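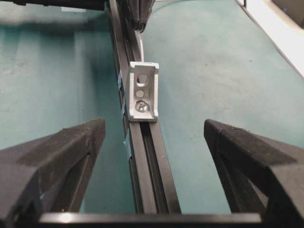

Small assembly jobs: are robots there yet?

Forum > Workshop and Home > General

darmawan_n
2022-01-31
We make display frames at Prornley, mostly black aluminium extrusion with corner brackets screwed on. It's dull work and I keep being asked if a machine could take it over. Has anyone here tried it on short runs? Our last order was 249 frames, all the same size, which is a long run for us.

poltavley_pete
Big factories have done this for years. If the part is always in the same place, it's a solved problem. Buy a decent fixture and get on with it.

Ilham Lau
I don't agree that it's solved. Driving the screw is the easy bit. Getting the bracket square on the rail, finding the slot and starting the thread without crossing it is where I'd expect the trouble. 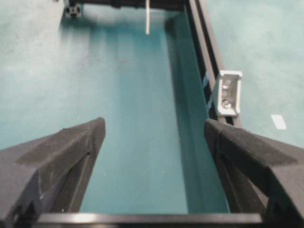
A person feels when a bracket has shifted and nudges it back without thinking. A machine needs to sense that somehow, and then know what to do about it. I wouldn't plan an order around one yet – not for work that changes every few weeks.

drumska77
Same at home. My robot vacuum manages the hall and gets stuck on the bath mat. I'd pay good money for something that folded towels.

poltavley_pete
Towels are soft, brackets aren't. You can't compare the two.

drumska77
Fair point, but he did say short runs. Who is going to make a new fixture every time?

darmawan_n
We change sizes a lot, so that worries me as well. I'd be happy if it did the brackets and left the cables to us.

Ilham Lau
Then try one bracket, one size, and time it against a person. Count the ones you have to redo.

darmawan_n
Will do. It'll be June before we have a quiet spell.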